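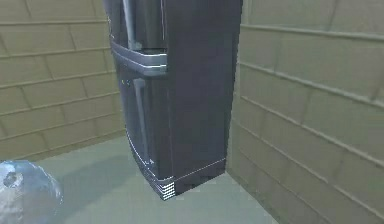
Scroll wheels on desktop mice report motion in coarse steps, and the driver decides how each step is spread over the following display frames. The Retau driver applies the full step at once; the Finico driver divides it into 8 equal parts. Uneven motion is easiest to judge on a long, straight feature, such as the pale silver handle that runs down a dark refrigerator door, and hardest on flat areas of one color. We therefore report handle-like edges and plain surfaces separately.

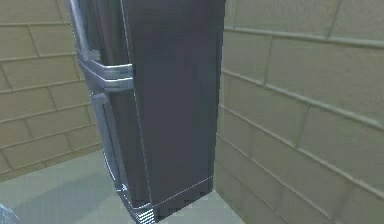

**Figure 1.** Refrigerator with dark side panel and silver door handle.

Each trial consisted of 200 wheel steps at a fixed rate, delivered by a motor coupled to the wheel axle. The Jasine mouse was tested with both drivers. The Hutapea mouse has no detents and was tested with the Finico driver only,
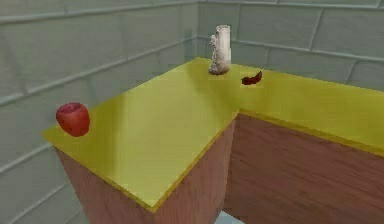 as the Retau driver rejects partial steps. Delay was measured from the first electrical change at the wheel sensor to the first changed pixel on the display.

With the Retau driver, median delay on the Jasine mouse was 18 ms. Dividing the step added 2 ms to this value but removed the visible jump between positions.
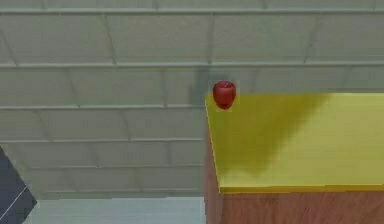
The added delay did not depend on scroll direction. Trials in which the wheel slipped against the motor coupling were discarded and repeated before the delay values were computed.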